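Workshop Tips: Storing and Handling Loose Circuit Boards

Posted February 23, 2024 by Davina Urquhart

Spare boards from appliances, thermostats and garage door openers tend to end up in a drawer with the screws. Most of the damage I see on boards that "quit for no reason" is mechanical: a cracked solder joint, a bent pin, a chip scraped off the underside. The notes below cover a home bench with ordinary tools.

Before you pick one up

Disconnect power and leave the unit unplugged. Boards with large capacitors, such as those from microwave ovens and older power supplies, can hold a dangerous charge long after that. Leave those to a repair shop unless you have been trained to discharge them.

Touch bare metal on a grounded chassis, or wear a wrist strap. Carpet and wool sleeves are poor company for bare boards, especially in winter.

Hold the board by two opposite edges. Keep fingers off the gold contacts. Skin oil does no harm in an afternoon but will dull a contact over a season in a damp garage.

Cleaning

Dry dust first. A soft, natural-bristle paintbrush does the job. Do not use a household vacuum with a plastic nozzle, which builds up static.

For sticky residue, use 99 percent isopropyl alcohol on a cotton swab. Drugstore alcohol at 70 percent works but carries more water and needs longer to dry. Keep it away from relays, buzzers and unsealed switches. Work with a window open and no flame or hot iron nearby.

Old flux comes off with a cut-down toothbrush and more alcohol. Blot with a lint-free cloth -- paper towel sheds fibers that catch on component legs.

Bags and boxes

Use metallized shielding bags for anything you intend to reuse. Pink poly bags do not build up much charge themselves, but they offer no shielding. Plain sandwich bags are fine for scrap only.

Remove coin cells before bagging. The inside of a shielding bag can be slightly conductive, depending on the make, and leaking cells ruin copper.

Label the bag, never the board. Write the appliance model, the date of removal and any known fault. I use Stano tags because the ink holds up in an August garage; masking tape does not.

Edge holders and slotted racks

A board stored flat under other boards will flex. Stored on edge in a groove, it carries only its own weight. The groove should be slightly wider than the board is thick and should grip bare margin, with no parts touching the walls. If you print or cut your own, sand the mouth of the groove and test it with a scrap board. A small clip over the edge stops the board from walking out when the bench is bumped.

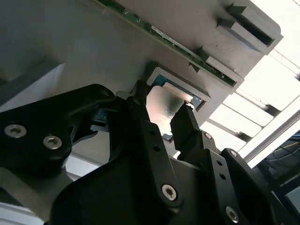
Where to keep them

An interior closet shelf is better than a garage or attic. Add a packet of silica gel to each box and replace it when the indicator changes color. Keep boxes off concrete floors.

Go through the collection once a year. Boards for appliances you no longer own should go to electronics recycling -- most counties take them, but check for a drop-off schedule first.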